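Suche im Forum Suchbegriff eingeben Los

Greifer-Vergleich mit zwei Armen: Finger von Ranau oder Sosa?

Zuletzt aktualisiert: Sonntag, 24. Februar 2019

schraubenkatze
Moin zusammen, ich probiere gerade an meinen beiden Armen verschiedene Finger aus und komme nicht recht weiter. Im Rennen sind die breiten von Ranau und die kürzeren von Sosa, beide mit derselben Gummiauflage. Getestet wird mit Würfeln, Ablage in einen Korb, 60 Griffe pro Satz. Mit Ranau hatte ich 46 saubere Ablagen, bei Sosa gefühlt mehr, aber da hab ich blöderweise die Strichliste verschlampt (ja, ich weiß). Steuerung ist das Kundum-Board, Firmware 2. Was fahrt ihr so?

delta_tobi
46 von 60 ist für Würfel echt mau. Ich würd wetten, das liegt gar nicht an den Fingern. Wo sitzen denn die Kameras, fest überm Tisch oder am Handgelenk? Zeig doch mal den Aufbau!

schraubenkatze
Am Handgelenk, an jedem Arm eine. So sieht das bei mir aus:
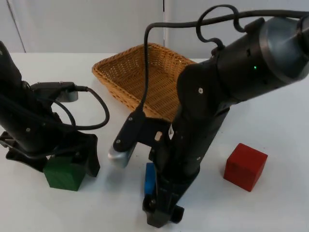 Links am grünen Würfel, rechts vor dem blauen, hinten der Ablagekorb.

delta_tobi
Ok, schick! Aber die Kabel!! Das lange rechts hängt dir ja glatt vor dem Korb runter, und links die Schlaufe überm Handgelenk find ich auch nicht toll. Wenn da beim Drehen Zug draufkommt, verstellt sich doch die Kamera und du greifst daneben. Ich würd erst die Kabel am Arm langführen und dann nochmal zählen, vorher ist der ganze Fingervergleich für die Tonne.

nullpunkt
Seh ich anders. Etwas Schlaufe braucht das Handgelenk, stramm verlegt hab ich mir im Juli zwei Stecker abgerissen. Mich stört eher die glatte weiße Platte. Meine Würfel sind auf so was beim Zugreifen gern weggerutscht, sobald ein Finger einen Tick früher dran war als der andere. Leg mal eine dünne Matte unter und mach denselben Durchlauf.

delta_tobi
Matte ist doch Schummeln, dann testest du die Matte mit 😄

nullpunkt
Quatsch, die liegt ja bei beiden Fingersätzen drunter. Vergleichbar bleibt das allemal.

schraubenkatze
Matte klingt gut, hab noch eine vom Zeststead-Bausatz im Keller. Kabel mach ich danach, beides auf einmal bringt mir ja nix. Hat jemand eigentlich an der Schließkraft vom Kundum gedreht? Ich steh auf 700, das war der Wert ab Werk.

greifzu
700 ist für die Sosa-Finger zu viel, die biegen sich bei mir dann vorne auf und halten nur noch mit der Kante. Bei den Ranaus passt das, die sind steifer. Also entweder für jeden Satz eigene Werte suchen oder du vergleichst Äpfel mit Birnen. Und bitte diesmal die Striche nicht verlieren!

delta_tobi
+1 zur Schließkraft. Bei den Kabeln bleib ich trotzdem dabei.

schraubenkatze
Also gut, Reihenfolge: erst Kraft für Sosa runter, dann Matte, dann Kabel, jedes Mal wieder 60 Griffe pro Satz. Das wird ein langer Abend, ich meld mich mit Zahlen.

Ähnliche Themen
Kundum-Board verliert Verbindung nach Neustart
Ranau-Finger selber nachdrucken, welches Material?
Handgelenkkamera oder Deckenkamera?
Zeststead-Bausatz: Erfahrungen nach dem Aufbau
Zugentlastung für Kamerakabel gesucht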